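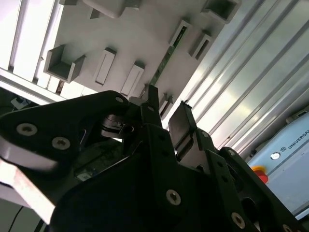

From: Gopinath Venkataraman
To: Derside Local History list
Date: Dec 30, 2018
Subject: Re: The parish magazines, and who has what

Hello all, and thank you Raghavendra for getting the ball rolling again. I've left the useful bit of your message in below so people can see what I'm answering.

Raghavendra Reddy wrote:
> I have now been through the boxes from Polluvdale and there are
> 263 issues of the old parish magazine, a good few of them twice over.
> The run from the Seltitz Road chapel is much thinner. Does anyone
> know if the missing ones were ever bound? And would people
> rather have them typed up or just scanned?
>
> Raghavendra

On the binding — yes, some of them were! My aunt had two fat green volumes on the shelf by her piano, and I'm fairly sure they came from the chapel when the reading room closed. My cousin has the piano now so I'm hoping she has the books as well. I'll ring her after the holiday.

As for typing or scanning, I'd say scan everything and only type up the births, marriages and burials. I typed out 16 issues last winter and it took me until the end of February, mostly because I kept stopping to read the adverts (there's one for corsets that runs for years without a word changed, and then suddenly it's bicycles). Lovely way to spend an evening but we'd never finish. 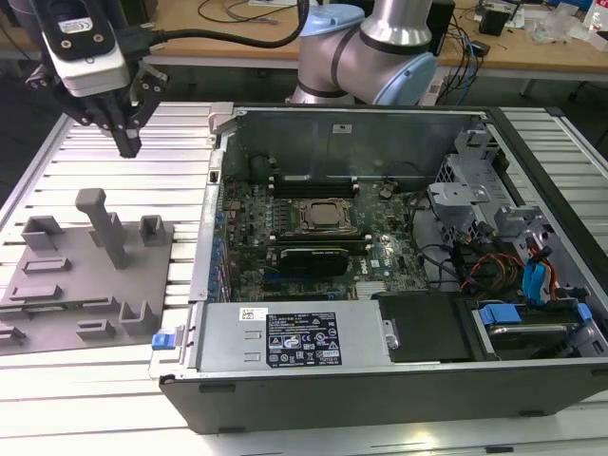

Desktop tower on its side with the panel off.

My own machine is getting on a bit and grumbles when I open more than a handful of big scans at once, so if anybody is sending me pages, smaller files please, one issue at a time. Plain greyscale is fine for the text. I would keep colour for the covers, as the Harvest ones were printed in a sort of rusty red that goes to mud otherwise.

Now, the Iyengar letters. I know several of you have been asking. The family are happy for us to copy them and there are 147 altogether, nearly all written from the house on the hill to the brother at sea. They're full of weather and hens, and a long quarrel with the coal merchant that I'm dying to get to the end of. The handwriting is good but she crossed her pages to save paper, so you have to turn them sideways and read through the first lot of lines. If anyone has the patience for that, do shout.

I've also had a go at laying out our next newsletter, and the draft pages will go round once the magazine piece is settled.

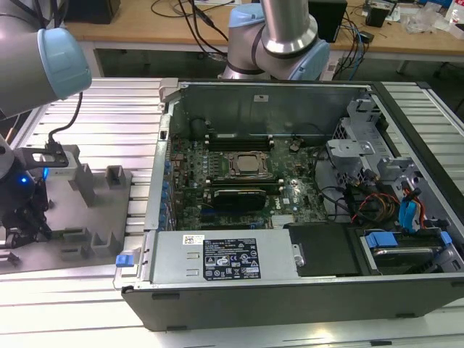

Derside Newsletter, No. 40

Could I have anything for the letters column fairly soon? Even a couple of lines will do. I still haven't heard who can name the people outside the bakery in the last one, and the lady in the large hat is driving me up the wall.

Raghavendra, hang on to the duplicates for now — the school might like a set.

All the best to everyone,
Gopinath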